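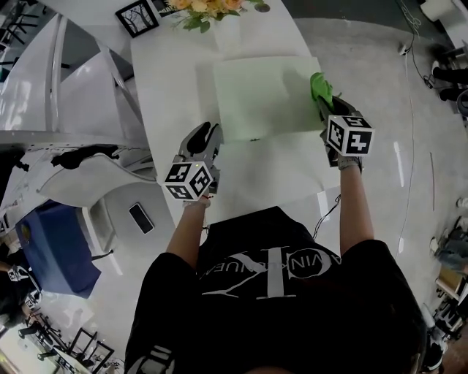
The form wanted a figure in box nine, and box nine was where every plan at Draria went to have a lie down.

I'd been handed the budget in September because I had once, in a meeting, used the word "amortise" correctly. My predecessor had left me a spreadsheet, half a packet of mints and a note reading GRIPPERS – ASK AGAIN. The spreadsheet had 31 tabs. The mints were the more useful document.

"How many pairs do you need?" I asked the demonstration team, who were upstairs teaching cloth to behave.

"How many can we have?"

"You're meant to tell me what you need."

"Six pairs, then."

"And what would you do with six pairs?"

There was a silence in which I could hear somebody changing their mind. "Wear out four," said the team lead, "and argue over the other two."

I wrote down six. It was the first firm number I'd had all month and I was rather fond of it.

Stevens, who supplied our grippers, sold them singly. You could have a left or you could have a right, and the discount began at nine. It didn't matter to Stevens which nine. I pointed out to the man on the telephone that people tended to be built in twos.

"You'd be surprised what people order," he said.

"Has anyone ever wanted nine?"

"Everyone orders nine."

"What do they do with the odd one?"

"Spares," he said, in the voice of a vicar saying "heaven".

So I went to see the spares. They lived in a cupboard behind the stairs at our Filtalham site, and there were five of them, every one a left. Five years of sensible purchasing, five years of the discount, and not a right hand in the place. I asked the team lead whether the right ones broke more often.

"Most of us are right-handed."

"Did anyone mention this to purchasing?"

"We mentioned it on the form. There's a box for remarks."

I knew the box for remarks. It held forty characters and didn't print.

Zanura came in the following week with a rival offer. Zanura wouldn't sell us anything at all. They would let us subscribe. For 893 pounds a month we would enjoy what their brochure called hand availability, and any gripper that failed would be replaced by the next working day, left or right, no questions asked. There was a drawing of a cloud on the cover with fingers coming out of it.

"And at the end?" I said.

"The end of what?"

"Of the agreement. Do we keep them?"

The Zanura woman gave me the kindly look you give a child who has asked where the old dog went. "You keep the experience," she said.

I took both offers home and laid them out on the kitchen table. I am not a technical person. I had been at Draria six years and still thought of our work as a great many people very slowly tidying up so that, one day, a machine might do it badly. But I could do sums, and I did them until it was dark, and then I did them again with the five lefts included, and that was when the trouble started.

If we bought nine from Stevens, all of them right, and counted the cupboard, we would have fourteen hands. Nine rights, five lefts. With the pairs already upstairs, it came out beautifully. It came out so beautifully that there was money left over, and money left over is the one thing a budget can't survive. They take it off you next year and look at you strangely in the lift.

I rang the team lead, who was still at work.

"If you had a bit extra," I said, "what would you spend it on?"

"How much is a bit?"

I told her.

"Cloths," she said at once. "We're down to the same few. They go limp. You get to know them. One of the lads can fold the blue one with his eyes shut, and I'm not sure it's teaching anybody anything."

"Is there a code for cloths?"

There wasn't. There was a code for consumables, but consumables had to be consumed, and a cloth that had been folded four thousand times was, by the letter of the policy, still there. There was a code for training materials, owned by a different floor. There was also, on tab 28, a code called SOFT ASSETS, last used to buy a sofa.

I put the cloths under SOFT ASSETS. I put nine rights in box nine, with a small private thrill at the symmetry, and in the box for remarks I typed RIGHT HANDS ONLY PLEASE NOT LEFT. It fitted, with room for a full stop.

The order was approved in a morning, which should have worried me. The crate arrived from Stevens three weeks later and I went up to watch it opened. The team lead lifted the first one out of its foam, turned it over, and then lifted out the second.

"Well?" I said.

She laid them side by side on the bench. Five rights, as she unpacked them, and then four lefts, and then a delivery note thanking us for choosing the popular assortment.

"Could be worse," she said, and went to clear a shelf in the cupboard.

I went back down to my desk, opened tab 28 and started on the cloths. They came in packs of ten. The discount began at eleven.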